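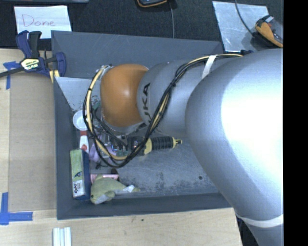 Figure 4.1 A robot arm above the picking bin, with its cable bundle tied along the arm. A bar clamp grips the bin at the rear left corner.

Chapter 4
Showing the Task

4.1 Why we begin with the hand

In the first three chapters the arm moved because we wrote numbers for it. We gave it joint angles, later we gave it points in space, and the arm went to them. This way is good when the parts always lie in the same place. It becomes slow and unpleasant when the parts are different each time. Consider the bin in Figure 4.1. It holds a utensil with a round head, a marker box, a plush toy and a tool with a ribbed grip, among other things. To write by hand a separate motion for each of them, in each position they can take, is more work than any student should be given.

A person has no such difficulty. You look into the bin, you choose one thing, and your hand already knows from which side to come. In this chapter we study how to pass some of this knowledge to the arm by showing. The reader will meet two ways to do it. In the first, the teacher holds the arm and moves it directly. In the second, the teacher stands at some distance and moves the arm with a remote device. Both ways produce the same kind of result, a record of positions and gripper commands in time. We call one such record a demonstration.

The word "teacher" in this book always means the person who shows the task. It does not mean the instructor of your course, although on the first day it may be the same person.

4.2 Guiding by hand

To guide an arm by hand, we first put it in a mode where the motors carry only the weight of the arm itself. The arm then feels light, but it is still a large mass, and a large mass does not stop at once when you stop pushing. New students usually push too strongly, go past the object, and pull back. The correction is then also in the record, and the robot will learn it as faithfully as everything else.

Hold the arm near the wrist and keep your other hand free. Move slowly for the last part of the approach. If you must think, stop completely and think, and only then continue. A clean pause is easy to remove from a record afterwards. A slow wandering motion is very difficult to remove, as nothing marks where the wandering begins.

The cables need special attention. In Figure 4.1 the bundle swings in a wide loop beside the rounded joint cover, so that the wrist has cable to use when it turns. When you guide by hand, it is easy to turn the wrist in one direction again and again, and to forget that the loop becomes shorter each time. Before each demonstration, bring the wrist back to its home angle. In our laboratory course in Brostby we lost one full afternoon to a pulled connector before we made this a fixed rule.

Guiding by hand has one more weak point. The body of the teacher stands beside the bin. If a camera watches the bin, it will also see arms and sleeves, and these will not be there when the robot works alone. For tasks done without a camera this does not matter. For picking from a mixed bin it matters very much.

4.3 Guiding from a distance

In remote guiding the teacher holds an input device, and the arm follows. The first question is how large the arm's movement should be for a given movement of the hand. If the scale is one to one, most people learn quickly, but small errors of the hand become errors of the same size at the gripper. If the scale is smaller, the gripper is more precise, and the hand grows tired. We advise to begin at one to one and to reduce the scale near the bin floor.

The second question is delay. Between the movement of the hand and the movement of the arm some time always passes. At 40 milliseconds most of our students noticed nothing. When we added delay on purpose, they began to move and wait, move and wait, and their demonstrations became long and uneven. Exercise 4.3 asks you to repeat this test and to plot the result.

The third question is what the teacher can feel. With a simple device the answer is nothing. The fingers may press on the bin wall and the teacher will know it only from the sound, or from the arm stopping with an error. Depth is also hard to judge from one side. For this reason we place the teacher where both the back wall and the floor of the bin can be seen, and we clamp the bin to the table. A bin that moves a little after each contact makes the earlier records disagree with the later ones. Tape marks on the table are a cheap help when you want to check a position by eye.

4.4 What makes a good set of demonstrations

One demonstration shows one way to do the task. A robot which has only this will repeat it, even if the object now lies elsewhere. We therefore need many demonstrations, and they must differ in the things that will differ later: the place of the object, its angle, what lies on top of it, and what stands beside it. Soft things should be mixed with hard things. An object against the wall should appear often, because there the fingers can come from fewer sides.

At the same time the teacher should be steady. If the same box is taken once from the long side and once from the end, with no reason for the change, the learning program may try to do something between the two, and this is usually the worst choice. Decide on a habit for each kind of object and write it down before you start.

The data set used in the rest of this part, which we call Ullik, contains 2185 demonstrations. The first session was recorded on October 7, 2021, by Katsuhiko Uchida, using the remote device described in Section 4.6. Sessions were limited to 45 minutes. After this time the number of failed grasps went up, and the teachers themselves often did not notice it.

Failed grasps were kept, but under a separate label. Many readers will want to throw them away. Please wait with this decision until Chapter 6, where they become useful — in particular those in which the teacher failed, opened the gripper and tried again.

4.5 Before you record

Read these points aloud with your partner before the first laboratory session. One of you guides and the other keeps a hand on the stop button.

Check that the bin clamp is tight.
Bring the arm to the home position and look at the cable loop.
Open and close the gripper once with nothing in it.
Agree on the words for "start", "stop" and "again".
Write the session name and the teacher's name on the sheet.

The sheet is the part most often forgotten. A record without the teacher's name cannot be compared with others by the same person, and in Section 4.7 we will need precisely this comparison.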